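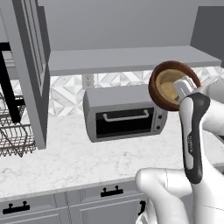 I've been grumpy about simulated kitchens for a long time, and the Fekura results that went around in April are making me slightly less grumpy, so I want to talk about why.

My old complaint goes like this. You build a fake kitchen, you put a robot arm in it, you run the thing over and over until the success number looks good, and then you write a paper with that number in the abstract. Meanwhile anybody who has tried to get a real arm to put a real bowl somewhere knows that the number tells you almost nothing about what's going to happen when the light changes or the bowl is a little heavier than the one you practiced on. I've said this at dinner. I've said it to people who didn't ask.

What the Lultitz group did with Fekura is pretty simple, and I like simple. They took four policies, and for each one they ran 200 episodes in simulation, moving things around between runs: the counter finish, the backsplash, where the appliances sit, whether a cabinet door happens to be hanging open. Then, before touching any hardware, they wrote down which policy they thought would do best in the lab and which would fall apart. And they published the guess along with the real trials, including the part where they got it wrong!

They got the top two backward. I love that they left it in. The policy that looked best in sim kept fumbling wide bowls in the lab, gripping too far in over the rim, and the authors say plainly that their contact model for curved rims is too forgiving. That one paragraph is worth more to me than the whole results table.

Now, the thing people keep quoting is the 1397 kitchen layouts. Big number, sure. But I went through a bunch of the sample layouts and a lot of them are the same kitchen wearing a different shirt. Swap the tile, swap the cabinet color, nudge the toaster oven over a bit, and you've got a "new" layout. Does that help? Some! A policy that panics at busy tile is a policy I don't want. But Pisel made the same kind of claim with their drawer benchmark, and when you grouped their scenes by where the arm had to go instead of by how they looked, the variety shrank a whole lot. I'd like to see Fekura grouped that way too, and I'd bet lunch on how it comes out.

My other gripe is clutter. Real counters have mail on them. They have a sponge, a phone charger, half an onion. Simulated counters tend to be wide open in the middle, and an arm that always has a nice clear place to set something down never has to learn what to do when it doesn't. Min, the small planner we use at work, does fine on clean counters and gets downright weird once there are more than three objects near the target. I can't believe we're special.

So where does that leave me? I still don't think a simulated score should be the headline. I do think simulation is great for ranking your bad ideas cheaply, and for catching the really dumb failures before they chip a bowl you paid for. If more groups would write down their guess first — and then print it next to the lab numbers, ugly or not — I'd have much less to complain about.

I'm going to try the same thing with our next two versions of Min. I've already picked which one I think will win, and it's written on the whiteboard in marker that doesn't come off very well.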